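Shield timing in Dravance after the spring patch

The patch changed how shields decay, and the notes gave it one line. I have spent most of my evenings since then in the practice arena, and these are the figures I have so far.

Before the patch a full shield lost its charge at a constant rate. Now it holds at full for a short period and then drops quickly. On the Favura map, standing outside the zone with no other damage coming in, a full shield lasts 51 seconds. The old figure was longer, but I never measured it properly and won't quote it.

The hold period is 16 seconds. It restarts if you pick up a shard, even when the shield is already full and the shard appears to do nothing. I tested this with the Dreltis class and again with the Petrenko class and got the same result. Shards picked up while sprinting count as well.

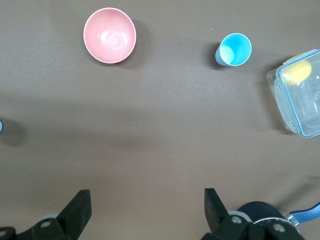 A reader going by Mosshead wrote in to say that the restart fails if the shard is picked up in the last second of the hold, and that the shield then drops as though nothing had happened. I tried it 80 times and saw the fault in four of them, all on a poor connection. My guess is that the server closes the hold before the pickup message arrives. On a wired connection I could not reproduce it.

There is a practical side to this. Shards cost nothing to leave on the ground, so it makes sense to walk past the first one near the landing point and come back for it once the zone starts moving. In squads, agree who takes which shard before the drop. Two players reaching for the same one will both play the pickup animation, but only one gets the restart.

Petrenko players have a further option. The class ability drops a shard at your feet and has a short cooldown, so it can be held back for the end of the period. It costs 4,000 energy at base level – too much early on, fine by the third ring.

I have not tested vehicles. The shield bar is hidden while driving, so I would need to record the values on exit and work backwards. Falling damage also needs another look, as my two sets of results disagree.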